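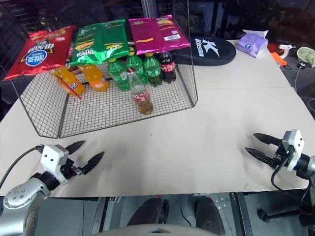 Chips on top, sodas underneath. Snack basket is ready!

OK, board game night people, it's thread time. I've been hosting a monthly game night in my apartment since March and I have learned SO much about what makes one go well. Putting it all here before I forget it.

First thing: pick the opening game before anyone arrives. Before! We used to stand in front of the shelf for half an hour being polite to each other. Now I text the group the day before, say what's first, and whoever gets in early helps me set up. We're usually playing within ten minutes of the last coat coming off.

My favorite opener right now is Zanda. It's a little card game about running ferries between islands, you can teach it while you shuffle, and people who swear they hate games end up asking for another round. Best at five. Works at four. At three it drags a bit and I'd grab something else.

Teaching tip that changed my life: say how you win FIRST. Then what you do on a turn. Then stop talking and play one practice round with everybody's cards face up. All the weird exceptions can wait till they come up. I used to read the rulebook out loud, start to finish, and I'd like to say sorry to everyone who sat through that.

Big game of the night for us has been Udetti, which I adore. You're building a hill town and everyone is pulling from the same pile of stone, so you're always watching what the person on your left is up to. 241 cards in the box and I think we've still only seen maybe half of them come out in a way that matters.

Sorting those cards, by the way: do it at the END of the night, while people are still chatting. Everybody takes a color. If you leave it for the morning you will hate yourself and you will hate the hill town.

Lighting! I ignored this forever. My ceiling light bounced off the card sleeves so badly that the people across from the window kept tilting their hands to read them, and then we could all see what they had. Two cheap lamps at opposite ends of the room fixed it completely.

Also sleeves. Matte ones. The shiny ones look lovely for a week and then they slide off the table if you breathe near them.

Snacks, quickly. Our rule is nothing greasy over the board, and everyone gets a napkin whether they want one or not. Drinks with caps are wonderful. Put the cap back on and a wild elbow doesn't end the game. We lost a whole copy of a train game to an open glass of cola and I'm still sad about it.

Numbers. I get asked this a lot. Up to 3000 points is normal in a full game of Pešek, and that's where a paper score sheet starts to get ugly. Somebody always carries a one wrong. We switched to a small whiteboard leaned up on the bookcase and now the whole room can see who's running away with it – which makes the ganging up much more fun.

(Pešek is the dice one with the mountain passes, for those asking. It's loud. Don't play it after eleven if you have downstairs neighbors. Ask me how I learned that.)

What to do when someone gets knocked out early: just don't play games that knock people out early! I know, I know, there are classics. But I've watched a friend sit on my couch scrolling for an hour and a half while the rest of us finished, and I felt like a terrible host the entire time.

If you must, have a tiny two-player game sitting nearby so the first two people out can go play each other. Something in a tin. It's saved us twice.

Competitive people! I love them, I am one. What's helped is alternating. One game where we're out for blood, then one where we're all on the same team against the box. The mood in the room resets so nicely, and you get to see your biggest rival panic on your behalf.

Taking forever on a turn: we had a sand timer for a while and it made everyone miserable. What works better is saying out loud who's next. "You're up, and you're after." The person who's after starts thinking right away and it all speeds up without anybody getting scolded.

Where I buy: mostly secondhand. Darudden, the used game store by the bus station, will open the box and let you check the pieces at the counter before you pay, and they keep a drawer of spare pawns and dice for stuff that's come in short. I found my Udetti there with the cards still in shrink wrap. I may have squeaked.

Please check the rulebook when you buy used, though. I brought home a gorgeous old trading game and the rules were for the second edition and the board was from the first. We made up our own version, it's pretty good, there are sheep in it now.

End time. Say it in the invite. Ours is eleven thirty and people are so much happier to come on a work night when they know they can leave without making a speech about it. Anyone who wants to stay can stay and help me sort the colors.

Next one's Saturday and we're trying Udetti with the harbor expansion for the first time. I've read the rules three times and I still don't get how the tides work – if you've played it, please reply and tell me whether the tide card moves before or after you place stone!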